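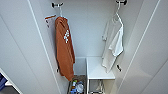

A sweatshirt, a T-shirt and a small white table in the closet at Norkow.

Wilma Kinnear has strong feelings about hooks, and she will share them before you have your coat off. "Give me two good hooks over any rail you like," she says, taking mine and hanging it up. "A rail fills. You push things along and push things along, and then one morning you can't find your own sleeve!"

We met in March 2018 at Norkow, the shared office she has looked after for 7 years, and we talked for most of an afternoon, mainly about where people put things down. It's a bigger subject than I expected. Wilma used to fit out small shops, and she still thinks like a shopkeeper – what does the hand reach for first, and where does it go next?

The white closet is the piece she is fondest of. It's narrow, with a pair of doors, and the hooks are set at two heights. The upper ones take a hanger, so a sweatshirt can hang at full length. "The low ones are for bags and scarves, and for Takumi Chiba's umbrella, which has been with us longer than the carpet," she says. Then there is the little table, just big enough for a phone and a set of keys while you wrestle with your boots, and the bin on the floor for whatever is left over. She paid 50 dollars for the closet when another tenant, a design firm called Urar, moved out, and she spent a weekend cleaning the doors.

What about the bin, I asked. Doesn't it just fill up? "Oh, it fills up beautifully," she says, laughing. "I go through it in July and again at New Year. Gloves, chargers, one time a whole unopened jar of honey. I put it all out on the counter and people come by and say, so that's where it went."

The lounge is another matter. She wanted a room that people would sit down in, and for a long time they wouldn't. The old couch was brown and very low (you needed a friend to get out of it), and the long counter collected everything that came through the door. Wilma had a budget of 500 dollars and spent nearly all of it on a secondhand sofa in the loudest blue she could find, with a gray tweedy cushion for anyone with a bad back. The white cabinets she left alone. "White is fine for cabinets," she says. "It's a bit cold for sitting on, that's all."
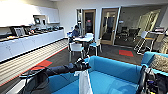

Hwa-young Nam told me over the kettle that she had voted for green and lost, and that she now eats her lunch on the blue one nearly every day. Wilma heard this from across the room and looked very pleased.

I asked her what comes next. She would like a second closet, the twin of the first if she can find one, and a proper shelf for the parcels. "And more hooks," she says. "You can put that in."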